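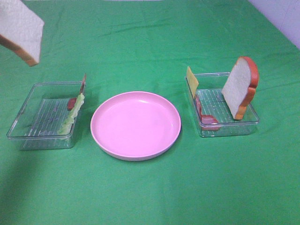
Sandwich assemblers and tasters wanted, September

Vemon sells a lunch kit: fillings packed in clear trays, a plate, and you put the sandwich together yourself at the table. The company says this is quicker and less messy than making one from the fridge. We have our doubts, and so does Vimala Shenoy, who has to write the report. Tresuleck has been asked to find out, and we need 34 people who eat lunch and don't mind being timed.

You will sit at a covered table, take the fillings out of the trays and build a sandwich on the plate in whatever order you like. Then you do it again with ordinary groceries. Then you fill in a form. Please don't write "yummy." The last round produced 400 forms and most of them said "yummy," which told us very little about whether lettuce stays put.

Sessions start at 10 a.m. and last until you finish the form. Pay is $34, by check, after the second session. Come to one session only and you get lunch.

You should be over 18 and free of food allergies. Restaurant experience is fine but won't get you picked. If you already love meal kits, or work for someone who sells them, skip this one.

We can't promise the sandwiches are good. Borislav Berisha tried the whole range and went out for soup.

To apply, send Slavica Golob a few lines about what you usually eat at noon. No résumés. Parking behind the Toivonen building is not free, whatever the sign says.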